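FOR IMMEDIATE RELEASE

Gristley opens its first repair-and-return counter, and I get to write the announcement

I'm Zsófia Szalai, I run the customer side at Gristley, and I asked if I could do this press release myself because I've been waiting most of two years to send it. So please forgive the exclamation marks!

Starting in May, anyone who owns a Gristley table, bench or side chair can bring it to our new repair counter in the old Promport building and have it fixed, tightened, refinished or simply looked over. It doesn't matter where you bought it or how long you've had it. If it came out of our workshop, we want to see it again (and if you aren't sure, turn it over and look for the stamp under the top).

The idea started with the letters. Last year 253 people wrote to us asking how to deal with a wobble, a burn mark or a ring from a hot mug, and we kept writing back with the same advice about wax and fine sandpaper. Some of you did a lovely job with it. Some of you sent photos of what happened next, and those photos went up on the workshop wall with a lot of sympathy around them.

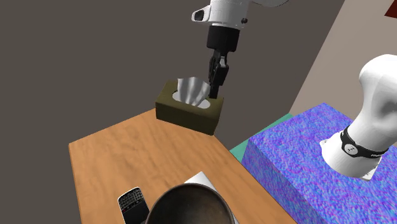

Erzsébet Borbély wrote to say that she'd been ready to give up on her kitchen table after a leg split during a move, and that a new one would have cost her more than a month's rent. She wanted to know why a company that makes furniture to last had never offered to mend it. I read her letter out at our spring meeting, and by the end of that afternoon we had a list of what we'd need and a rough floor plan on the back of an invoice.

So, the practical part. The counter opens at 10 in the morning and takes small jobs while you wait, things like loose joints, missing feet and drawer runners. Bigger jobs stay with us for up to 4 weeks. Every piece gets a written estimate first, and if you don't like the number you take your table home and owe us nothing. Joint repairs are free for the first owner. Refinishing is priced by the size of the top, and the full price list will be on the counter and on our website before we open.

Margit Kiss is heading up the bench. She has been in our workshop longer than I have and she can tell you the year of a chair from the way the back rail is pinned, which I find slightly spooky and completely wonderful. Bianka Bíró will be handling color matching, with oils and stains supplied by Jesar. If your table has spent ten summers next to a sunny window, bring a drawer or a leaf along too so she can see the original shade.

We've set aside 3,000 square feet for all this, including racks for older parts. Katalin Csonka has been buying back damaged Gristley pieces for those racks since the winter, and she would love to hear from you if you have one in the garage you'll never get around to. She pays cash and she'll collect it herself.
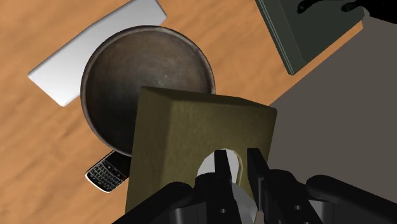 Can I bring in a table made by another company? Only for a tightening or a wax for now, and Margit will tell you at the counter what she can take on.

We're also running evening classes in the back half of the building. The first one is on water rings and scratches, and it's for total beginners. You bring a small piece of your own, we supply the wax, the cloths and the coffee. Places are limited by the number of benches, so please sign up ahead of time at the counter or by email.

Delivery and pickup for large tables will be handled by Orbán, who already carry our new furniture and know how to get a long top around a tight stairwell. Book that part at least a week ahead, please.

Reporters are welcome to stop by before opening, and Margit has agreed to be interviewed as long as she can keep working while she talks. For visits, pictures or anything else, write to me, Zsófia Szalai, at the Gristley press desk.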